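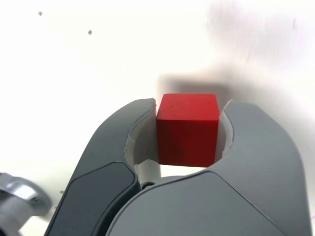
ポルト、2018年11月16日(金)

サポート記録 受付番号2000
件名:赤だけが茶色っぽく沈む(Skerkari 顔料インクジェット、Platix 経由、Kedau マット紙)
申告者:Cremilda Rezende(絵はがき工房)
担当:Silvana Dantas(Prosser 印刷サポート)
状態:主な原因は解消。残り1件を継続確認中
優先度:高(絵はがき1000枚の納品待ち)

最初の申告(Rezende さん)

こんにちは!いつもお世話になっています。困っているんですが、半分わくわくもしているので、そのまま書きますね。

うちには同じ機種の Skerkari が2台あります。窓側の機械と、奥の機械です。どちらも Platix から出していて、用紙は Kedau のマット、厚口。夏まではどちらで刷ってもほとんど見分けがつかなかったのに、9月に Platix を更新してから、奥の機械で刷った赤がどうも元気がないんです。トマトの赤が煮込みすぎたソースみたいな色になります。青と緑は変わらず、黄色もたぶん大丈夫。赤と、赤が多めのオレンジだけです。

ヘッドクリーニングは2回やりました。少し良くなった気がして喜んだのですが、翌朝見たら同じでした。インクは純正で、期限も切れていません。紙は同じ箱から出しています。次の仕事が屋台の果物を描いた絵はがきで、赤がいのちの絵柄なので、どうしても直したいです。何でも試しますので、どんどん言ってください!

担当メモ

とてもいい申告です。どの色がだめで、どの色が大丈夫かまで書いてあると、出発点がぐっと前に進みます。

赤はインクジェットではマゼンタとイエローの重ね合わせで作られるので、赤だけが濁るときの候補は次のあたりです。マゼンタかイエローのノズル抜け。シアンか黒が余計に混ざっている。紙の設定が違っていてインク量が合っていない。色変換が二重にかかっている。それから、見る場所の照明。

青と緑が無事という点が大きなヒントです。マゼンタが出ていなければ青や紫も崩れるはずですし、イエローが出ていなければ緑が青に寄るはず。インクの出方より、データがインク量に変わる途中のどこかが怪しい、とこの時点では見ています。それでもノズルは先に見ます。見れば済む話なので。

確認その1:ノズル

お願いしたこと:奥の機械でノズルチェックパターンを1枚。クリーニングはしないで、今の状態のまま出してもらう。

Rezende さんの返事:「きれいです!線が全部つながっています。イエローは見えにくいので、青いフィルムを重ねて見ました。抜けはありません。」

青いフィルムを重ねるのは本当にうまい方法です。白い紙の上のイエローは目では追いにくいのに、青越しに見ると線が黒っぽく浮き上がってきます。ほかのお客様にも勧めたいので、手順集に入れておきます。

判定:ノズルは正常。これ以上のクリーニングは中止。クリーニングはインクをかなり使いますし、廃インクの受けも早くいっぱいになります。

確認その2:同じデータを両方の機械へ

お願いしたこと:Platix に付属しているテストチャートを、窓側と奥で1枚ずつ。設定は普段の仕事で使っているまま、何も触らない。刷り上がったら裏に鉛筆で「窓」「奥」と書く。

返事:「並べたら一目でわかりました。窓は赤がぱっと明るくて、奥は赤が重いです。あと、今まで気づかなかったのですが、奥は肌色もちょっと日焼けしたみたいになっています。灰色の帯は、奥のほうがほんの少し暖かい感じ。」

灰色が暖かいほうに傾いているなら、赤だけの問題ではありません。全体がずれていて、赤と肌色に目立って出ているということです。だんだん面白くなってきました。

判定:機械の間に差がある。データは同じ、紙も同じ。残るのは機械の個体差か、機械ごとのキューの設定。

確認その3:入れ替え

どちらなのかを切り分けるには、入れ替えるのがいちばん早いです。窓側の機械に奥のキューの設定を読み込ませて刷り、奥の機械には窓側のキューの設定を読み込ませて刷る。面倒なお願いなのに、Rezende さんは昼休みのうちに済ませてくれました。

設定を書き出すときの手順も残しておきます。
Platix の画面左のキュー一覧で対象のキューを選ぶ。
「設定を書き出す」を押して、わかりやすい名前で保存する。
もう一方のキューを選び、先にそちらの設定も書き出しておく(戻すときに必ず要ります)。
「設定を読み込む」で、最初に保存したファイルを指定する。
出力先の機械名が変わっていないか、最後に見直す。

最後の見直しを飛ばすと、入れ替えたつもりで同じ機械に刷ってしまいます。私も新人のころにやって、半日悩みました。

返事:「びっくりです!今度は窓側の赤が沈んで、奥がきれいになりました!!」

不具合が設定と一緒に引っ越しました。これで機械は無実です。ヘッド交換の見積もりを出さずに済んで、私も画面の前で小さくガッツポーズをしました。

判定:奥のキューの設定に原因あり。

確認その4:設定を見比べる

書き出してもらった設定ファイルを2本とも送っていただき、上から順に突き合わせました。

解像度:同じ
印刷方向:同じ
用紙種類:どちらも「Kedau マット厚口」
入力プロファイル:同じ
出力プロファイル:表示名は同じ。ただし参照先のファイルが違う
ドライバー側の色補正:窓側は「なし」、奥は「自動」
ヘッドの高さ:同じ
乾燥待ち:窓側は短め、奥は標準

違いは3か所でした。乾燥待ちは色相をここまで動かさないので、あとの2つが本命です。

色補正の「自動」について。Platix は自分でプロファイルを使って色を変換し、機械に渡します。そこでドライバーも「自動」になっていると、変換の済んだデータをもう一度変換してしまいます。料理の塩を二人が別々に入れるようなもので、いちばん鮮やかな色から順にくずれていきます。今回は赤がその役を引き受けていました。

出力プロファイルについて。更新の前に使っていた光沢紙用のプロファイルに、同じ表示名が付いていました。更新の際に Platix が古いキューを複製し、名前だけ新しい紙のものになって、中身は昔のまま残ったようです。画面では名前しか見えないので、気づかないのが普通です。参照先は、名前の右の小さな三角を開くと出てきます。

どうして奥だけだったのかもお聞きしました。「そういえば、更新の日に窓側のキューは調子が悪くて、いったん消して作り直したんです。奥はそのまま残しました。」これで話がつながりました。作り直した窓側は新しい初期値になり、奥は複製された古い値を引き継いだわけです。

対処

奥のキューを修正するより、削除して新規に作ることをお勧めしました。複製の名残がほかにも隠れているかもしれないからです。

1 待機中のジョブを全部出し切るか、取り消す
2 奥のキューの設定を書き出して保管する
3 キューを削除し、Platix を終了して立ち上げ直す
4 新規キューを作り、用紙に Kedau マット厚口を選ぶ
5 三角を開いて、出力プロファイルの参照先がマット紙用であることを見る
6 ドライバー側の色補正を「なし」にする
7 テストチャートを刷る

返事:「戻りました!!トマトがトマトです!!灰色の帯もまっすぐ灰色に見えます。思わず隣のパン屋さんにまで見せに行きました。パン屋さんは前の色も好きだったと言っていましたが(笑)」
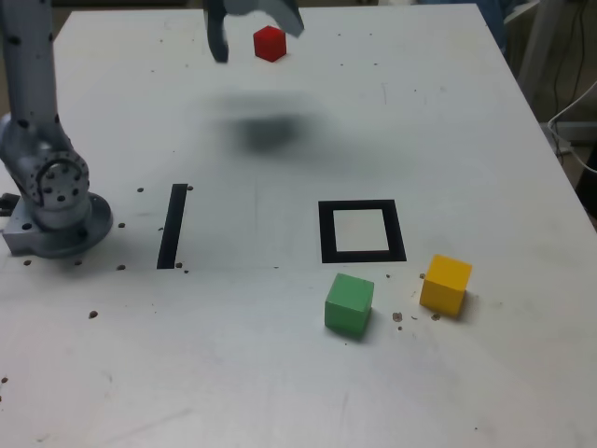 写真:Silvana Dantas

追加の申告(Rezende さん)

うれしくて調子に乗って、もうひとつ相談です。キューを直した後、午前に刷ったものは完璧なのに、夕方に同じデータを刷ると、ほんのちょっと赤が暗く見えます。前みたいな茶色ではありません。気のせいと言われたら、そうかもしれないくらいです。でも一度気になると、もうそこしか見えなくて!

担当メモ

気のせいかどうかは確かめられますし、こういう相談は大歓迎です。色の仕事をしている方の「ちょっと」は、かなり当たります。

夕方だけ暗いと聞いてまず疑うのは照明です。窓の近くで見る昼の光と、日が落ちてからの電球の光では、同じ紙でもまるで違って見えます。次に乾き具合。マット紙の顔料インクは、刷ってすぐと時間を置いた後で濃さの印象が変わります。最後に室温と湿度。紙が湿気を吸うとインクの広がり方が違ってきます。

確認その5:照明

お願いしたこと:午前に刷った1枚と夕方に刷った1枚を、翌日の昼、同じ場所に並べて見る。裏に印を付けておき、並べるのは別の人に頼んで、どちらがどちらか知らずに選ぶ。

返事:「妹に並べてもらいました。7回やって、4回当たり、3回外れです。つまり、わかっていませんね、私!昼の光だと同じに見えます。でも夜、作業台の電球の下で見ると、どちらも暗くて赤が重いんです。」

見事な実験です。紙の差より光の差がずっと大きいことが出ました。作業台の電球を見せてもらったところ、暖かい色の一般的な家庭用でした。くつろぐには最高の光ですが、赤と茶の境目を見るには向いていません。演色性の高い昼白色の照明を作業台に一つ置いて、色を判断するときは電球を消してもらうことにしました。部屋全体を替える必要はありません。

見る台の下敷きも、無彩色の灰色か白にしておくと安心です。Rezende さんの台にはそれは素敵な青緑のクロスが敷いてあるのですが、青緑の隣に置いた赤は実際より鮮やかに見えますから、校正のときだけ外してもらいます。

確認その6:乾き

同じデータを1枚刷り、刷り上がり直後と翌朝の2度見比べてもらいました。

返事:「直後のほうが濃くて、翌朝は少し落ち着きました。落ち着いた後のほうが好きです。夕方の刷りたてをすぐ見て暗いと思っていたのは、これもあったかも。」

校正は翌朝に見る、で決まりです。急ぎのときでも、せめてお茶を一杯飲んでからにしてください。ドライヤーの温風は紙が反るのでやめておきましょう。

確認その7:湿度(継続中)

ここはまだ結論が出ていません。工房は川に近く、雨の日はかなり湿気るそうです。開封した Kedau の箱を棚にそのまま置いていたので、残りを密閉できる袋に移し、刷る前の晩から刷る部屋に置いて慣らしてもらうことにしました。雨の日と晴れの日に1枚ずつチャートを刷り、ためておいてもらっています。届き次第、こちらの測色器で読みます。

読むまでは何とも言えませんが、個人的にはとても楽しみです。

本番前のチェック表(Rezende さんの壁に貼ってあるもの)

ご本人の許可をいただいたので写しておきます。言い回しがよくて、直すところがありませんでした。

・紙の箱のラベルを声に出して読む
・キューの三角を開く。名前を信じない
・ドライバーの色補正は「なし」
・ノズルチェック、青いフィルムで黄色を見る
・クロスをはずす
・よい明かりをつけ、電球を消す
・1枚刷って、寝る
・朝に見て、よければ残りを刷る

「1枚刷って、寝る」は社内でもすっかり合言葉になりました。

本番の結果

絵はがき1000枚は、2台に分けて刷ったそうです。途中で束から何枚か抜いて並べ、窓側と奥で差が出ていないかを見ながら進めてもらいました。Rezende さんによると、混ぜてしまったらもうどちらの機械で刷ったのか自分でも選べないとのこと。納品先からも、いちごの赤がいいと言われたそうです。やった!

よく似た症状の方へ

この記録は公開版にも載せるので、少し補足します。

Platix を更新した後で色が変わったら、まず更新前から残っているキューがあるかどうかを見てください。新しく作ったキューと刷り比べるだけで、多くのことがわかります。古いキューを消すのが心配なら、残したまま新しいキューをもう一つ作っても構いません。出力先は同じ機械で大丈夫です。

全部の色が薄い、横に細い筋が入る、片側だけ色が違う。こうした症状は今回の話とは別で、ノズルやヘッドの位置合わせが関係していることが多いです。そのときはノズルチェックの写真を付けてお送りください。写真は紙を平らに置いて真上から、影が入らないように撮ってもらえると助かります。

紙を替えた後で色が沈んだ場合は、用紙種類の選び間違いがいちばんよくあります。マット紙に光沢紙の設定を当てると、黒インクの種類まで変わってしまい、全体が眠たい色になります。Kedau の紙なら箱の側面に品名がありますので、Platix の一覧と一字ずつ照らし合わせてください。「厚口」の二文字を見落としやすいです。

赤がきれいに出るかどうかは、画面の側の問題であることもあります。画面では出せても、マット紙の上の顔料では届かない赤があります。Platix の「紙の色で見る」を入れると、刷り上がりに近い色を画面で先に見られます。最初は画面がくすんで見えてがっかりするかもしれませんが、それが紙の上の実力です。そこから原稿の赤をほんの少しだけ黄色に寄せると、ぐっと生き生きすることがあります。Rezende さんのいちごもこの方法でした。

社内向けの引き継ぎ

開発には、複製されたキューで表示名と参照先が食い違う件を報告済みです。再現用に、奥のキューの古い設定ファイルを添えました。返答待ち。

更新の案内文に「古いキューは作り直してください」の一文を入れたいと広報に頼んでいます。文面は私が書きます。

Rezende さんの次の仕事はカレンダーで、2000部だそうです。赤い表紙になるかもしれないと聞いたので、湿度の件はその前に片づけたいところです。雨の日のチャートはもう封筒に入っていて、晴れの日の分を待っている状態。晴れたら送ってもらいます。

Rezende さんからの最後の書き込み

今日も雨です!紙は袋の中で元気にしています。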